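HOME ECONOMICS 152: The House and Its Habits
Handout 31: Floors, and who has to clean them

Read this before class. Last term a number of people read it during class, and it showed.

Start with the complaint. Every period believes its own floors are the sensible ones and the previous lot's were a crime. The rush mat was replaced by boards, the boards were covered with carpet, the carpet was ripped out to show the boards, and somebody was paid each time. Keep that in mind when you get to the reading on "timeless" materials.

Our main source is the household book from Belisstead, begun in 1818 and kept up by several hands, none of them neat. The entries on floors run longer than the entries on children. What to look for:

Sand. Dry sand was thrown on the kitchen boards and swept off again, taking the grease with it. It also took a good deal of the board. The book treats this as a fair price.

Soap. Used sparingly and written down every time, like brandy.

Rugs. Beaten outdoors, on dry days, by whoever had most recently annoyed the housekeeper. (The book doesn't say this. Look at how the names of the jobs move around after each quarrel and draw your own conclusions.)

Tile comes in late and is greeted as the end of all labor. It would never wear, never stain, and never need more than a wet cloth. The next forty pages are about the joints.

The joint is the weak point of any tiled floor, then and now. Glazed tile sheds dirt, and the dirt has to go somewhere, so it goes into the line between one tile and the next and stays. Hollis, the firm that supplied the Belisstead pantry, sold a powder for this. It later sold a second powder to deal with the first.

Color is the other thing to watch. Pale floors show mud and dark floors show dust, so most households settled on the middle: brick, salmon, dull gray. A border in a second color helped too. It gave the eye an edge to rest on and the layer a place to hide his bad cuts. You can date a lot of ordinary houses by their borders, which is more than you can say for their roofs.

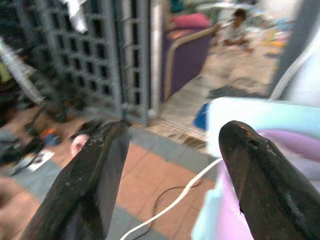 One reader of an earlier version of this handout wrote in to say that I am unfair to the border, that it was there for the mop as much as the eye, and that anyone who has washed a big plain floor knows how easy it is to lose your place halfway across. I have washed several and lost my place in all of them, so the point is conceded.

For discussion:

Who in the Belisstead book decides that a floor is clean? Is it ever the person holding the brush?

Compare the Hollis price list with the Volia leaflet in your packet. Both promise less work. Work out how many separate products you'd need to buy to get it.

Reading: Harix reprint, the chapter on kitchens only. The chapter on drains is optional and should be kept away from lunch.

Written work, one page, goes in the box outside Room 2110 by 4 p.m. Slid under the door doesn't count. I have seen that floor.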